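4. Housekeeping in the Near-Future Novel

Readers of cyber-fiction will put up with almost any gadget on page one, provided someone still has to do the laundry by page thirty.
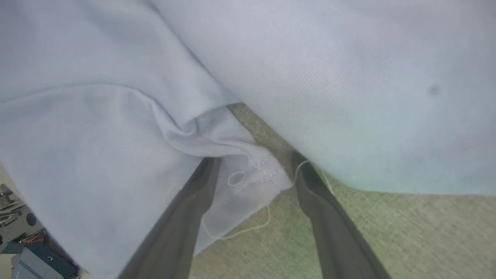 Figure 2. Light blue fabric with a line of small stitching.

4.1 Chores as evidence

We read 13 novels published by small presses, all set within a lifetime of the present day, and marked every passage in which a character cooks, cleans, mends or complains about having to. Chinyere Wike did the first reading and the present author did the second, with more coffee and less patience. We disagreed on six passages, five of them in the same book.

That book was Drostska, whose heroine rents out her memory by the hour and spends a whole chapter descaling a kettle. Wike marked the chapter as a chore. I had taken it for a metaphor, and I still think the kettle stands for the state. It was entered as a chore.

In Tistis the implants can rewrite a person's sense of guilt, yet the narrator irons his own shirts and is bad at it. Jotero goes further. Its city has done away with money, sleep and most of the vowels in street names, and there is a waiting list for the shared mop. Only two of the novels contain no housework at all, and both take place largely in elevators.

4.2 Who holds the mop

The chores are not handed out evenly. In Bassey, every major character has an upgraded brain, and the sweeping falls to the one who could not afford it. The author seems to have noticed this somewhere past the middle, when the sweeper is given a name and — two pages later — a funeral.

Where machines do the work, they do it offstage, and mostly so that a character can remark on how quiet the apartment is. We marked these passages separately. They are discussed in Section 5 along with the talking refrigerators, which needed a section of their own.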